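Nazanin Zamani
30 November 2022

Thread on the hand-held grippers I have been building at the shared workshop. A few people asked how it was going, so I will put it all in one place.

The idea is simple. You hold the gripper, do a job with it, and a camera records what the jaws see. Later the recording is used to teach an arm the same job. I don't have the arm yet. I have two grippers and a lot of offcuts.

I started in August with a printed body that was far too heavy. After 20 minutes my wrist hurt. The second body has thinner walls and a handle set further back. It is easier to hold, though the trigger is still stiffer than I would like.

The jaws took the longest. Flat pads let anything round slide out sideways. A V-shaped notch holds a pen or a spoon handle without any fuss, so I have stuck with that shape.

Jaw pads are on version 11. Most of the early ones split along the layer lines. I now print them standing on end with a wide brim, and I have stopped breaking them.

For tracking I use a cube with printed square markers on it, mounted over the hand. The software finds the markers and works out where the tool is and which way it is pointing. Matt paper is much better than gloss for this. Under the strip lights the gloss ones kept dropping out.

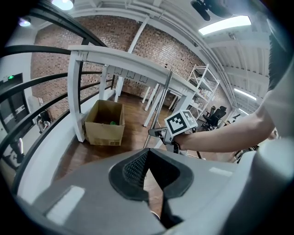

Lighting has been a nuisance in general. I fixed the exposure by hand and wrote the setting on a bit of tape. Auto exposure made the recordings brighten and darken every time I turned round.

Calibration next. I was getting an error of 57 mm at the far end of the table, which made no sense. I had typed the marker size in wrong. I measured the printed square with callipers, put in the real number and the error came down to something I can live with.

Farahani asked about the trigger spring. It is from a box of mixed springs, so I can't give you a part number. Anything soft with a bit of travel will do. Go softer than you think.

Current recording folder is 1130 clips. A fair few are useless as I had my thumb over the lens. I am sorting them in the evenings and deleting as I go.

Still to do: a softer trigger, a proper strap for the cable, and a lid for the battery so it stops falling out when I tip the thing over.

I will put the body files up once I have fixed the screw holes, which are a touch too tight for M3. If you want the jaw pads before that, send me a message and I will email them over.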